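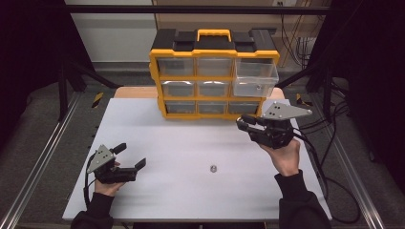
Yellow and black parts organizer with nine clear drawers and a carry handle.

RAKISEN BUTTONS OPENS A SECOND SHOP IN BRELLEDDEN

BRELLEDDEN, March – I've been selling buttons out of the back half of my aunt's dry cleaner for longer than I like to admit, and I'm so happy to finally write this one: Rakisen Buttons is opening a real shop, with a real front door, at 537 Hidayat Street. (The counter at the dry cleaner is staying too, so please don't panic if that's your stop on the way home!)

The new place will carry 284 styles of button, plus snaps, hooks, toggles, and the coat buckles people keep writing to me for. You can buy a single button. You can also bring in the whole cardigan and we'll dig until we find something close.

I'll be there most days along with Brian Temba, who is moving over from the dry cleaner and knows more about horn and shell than I ever will. "I've matched buttons from phone pictures, from memory, and once from a drawing on a napkin," Brian told me when I asked him for something to put in here. "Bring the coat. Please just bring the coat." 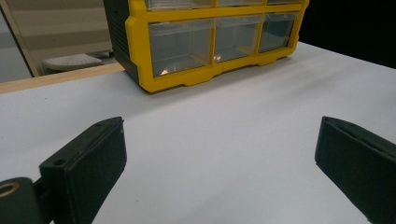

Sorting is the part of this trade I could talk about all day, and we're giving over the big table at the back to it. Bring your inherited cookie tin of odds and ends and we'll sit down with you and work out what you have. I'm a big fan of see-through storage for this – a little yellow-framed organizer with clear drawers does the job nicely, and when the bottom row has larger drawers, put your coat buttons and buckles down there and leave the shirt buttons up top. Sort by size first and then by color. People always want to start with color, and then they end up with a blue drawer they have to tip out every single time.

We're also taking on the full Urka thread range, in cotton and polyester, and Daithí Breathnach will be teaching a buttonhole class by hand and by machine. Class size is small and there are 2 sessions to begin with, both starting at 6:30 p.m. Beginners are very welcome, and so is anyone who has been avoiding the automatic buttonhole foot since they bought the machine.

Doors open at 10 a.m. on our first morning, with coffee and a free card of shirt buttons for anyone who brings something to mend. The opening date and class sign-up sheet will be posted in the window and at the dry cleaner counter.

Press visits: stop by 537 Hidayat Street any afternoon in March and knock hard. The bell isn't wired up yet.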